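Ticket 347: Refund for canceled Enatmont package not showing
Status: Waiting on customer

Hello again, and thank you so much for being patient with us while Oline Travel winds down its bookings! I found your claim under Dunmore Tours, the old trading name, so it had been sitting in the wrong queue since August. I've moved it over and attached your $300 deposit receipt.

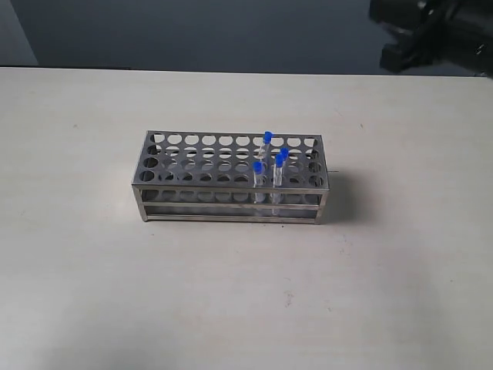 Capped tubes in a metal rack.

The hotel part is a separate claim, I'm afraid, and goes through Weltell, who hold the bond. Please send them form 19 with your booking number, and leave box 13 blank (it trips up their system every time). Once they write back, just reply on this ticket and I'll pick it up from there.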